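Getting Rid of the Old Files

12/4/08

I have been meaning to write this up since April, when I started going through everything I had saved on three different computers. I'm done now, or as done as I plan to be.

The count when I started was 1592 photos, plus a folder called "misc" that had another folder called "misc" inside it. The photos went back to the apartment on Wokham Street. A lot of them were duplicates, because each time I got a new computer I copied the whole old one onto it and told myself I'd sort it later.

How I went about it

I gave it an hour after supper, most nights, and stopped when the hour was up. My sister-in-law Gladys Ríos did her whole collection in one weekend and said she ended up deleting things she wanted. I believe her. By the end of an hour I was getting careless too.

I went by year and not by subject. I tried subject first and it fell apart as soon as I got to the trip to Bogale, where every picture had family in it and also a boat. With years you just look at the date and move it. Some dates were wrong because the old camera reset itself whenever the batteries came out, so I have a good number of pictures that claim to be from New Year's Day. I guessed on those from haircuts.

Names were slower. I renamed only the pictures where somebody might someday ask who that was. My uncle Gholamreza Karimi sat with me for two evenings and named people at a wedding I was too young to remember. He knew all but three. He also knew who had not been speaking to whom, and I typed some of that in and then took it back out.

I kept 583. That is still too many, but I can look through them in one sitting and I couldn't say that before.

Everything that wasn't a photo

The papers were harder. I had letters I wrote to the landlord, two versions of a resume, a recipe for lentil soup saved under the name "important," and tax forms. The tax forms I printed and put in the filing cabinet. The letters to the landlord I read once and threw away. He fixed the sink in the end.

Email I mostly left alone. I did save 54 messages from Fatemeh Rashti, from the year she was working overseas, and put them in one long text file in order. She asked for a copy and I sent it to her. She wrote back that she had forgotten complaining so much about the bread.

The last part was the computers themselves. I didn't want three of them sitting in the hall closet once the files were off, and I wanted the drives out before the machines went anywhere.
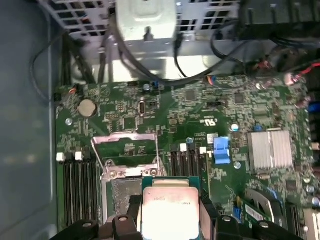

What I kept it all on

Two copies. One is on an outside drive in my desk, and the other is on discs at Yasaman Amini's house, in a shoebox with her own. I have a box of hers here. We trade again every fall, or we say we will.

I looked at paying for one of the online backup services and decided against it for now. My connection is slow and the first upload would have tied it up for days. Omid thinks I'm being stubborn about this. He may be right, and I'll look again when the price comes down.

I also had a few of the pictures printed — the boat, my grandmother on the steps, and the one of the dog in the snow. The prints are in an ordinary album with paper corners. My mother has looked at the album more times already than she ever looked at anything on a screen.

Still to do: the videotapes. There's a bag of them under the stairs and I don't own anything that plays them. If anybody local has a working player I could borrow for a week or two, leave me a comment.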